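Subject: Re: [keltholm-textiles] Washing and fading of light blue cotton
From: Ida Hollmann
Date: 5 April 2024

Thanks to those who wrote back on this. I have been putting the answers together for the group page and still have a few gaps, mostly to do with hard water.

The earlier message, for those who joined after November:

> I bought 300 meters of the Orkell light blue for the
> cleaning cloths and aprons. The first batch went out
> fine. The second came back from the wash with pale
> lines along every fold. Same machine, same powder,
> same program. The supplier says it is the water.
> Has anyone else had this with Orkell, or is it
> only the blues?

It is not only the blues. I have had the same lines on the Orkell green, though they are harder to see. Our water in Vavness is very hard, and the lines got worse after we changed to the cheaper powder.

What I do now is wash new cloth flat and loose before cutting, with the drum half full at most, and take it out as soon as the program ends. Cloth that sits folded in the machine overnight is the worst. I also stopped using the short spin program, which seems to press the folds in. 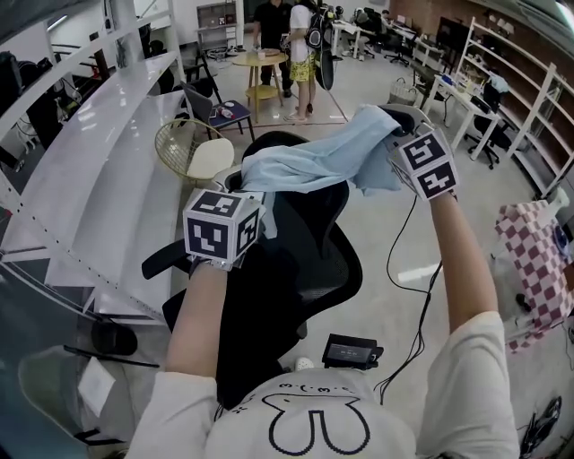 Marit wrote back that she gets the lines even with a half-full drum, and that in her case it was the powder. She switched to a liquid without brightener and has had no trouble in 200 cloths. She still rinses twice. I have not tried the liquid yet because we have a lot of powder left, but I will run one load of each and report.

On price: the Kasten cotton costs more per meter than the Orkell and is a bit narrower, so you lose some in the cutting. It does hold its color. I washed a Kasten sample 4 times with the powder that caused the trouble and could not find a line on it. If you are making aprons I would pay the difference. For cleaning cloths I would not – they get stained long before the fading matters.

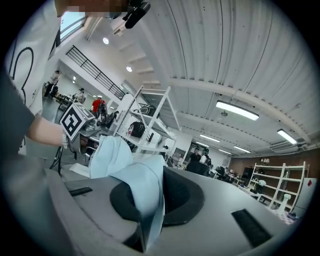
Light blue cloth, crumpled.

Two things I would still like to know. Does anyone add vinegar to the rinse, and how much? I have read both that it sets the dye and that it does nothing for modern dyes. And has anybody returned Orkell cloth after it was washed? They told me they only take back uncut, unwashed lengths, and you can't find the fault without washing it.

The bill for my last order came to 3840 before freight, so I would like to settle this before I order again. If you reply, please say whether your water is hard or soft and which powder you use.

Ida Hollmann
Keltholm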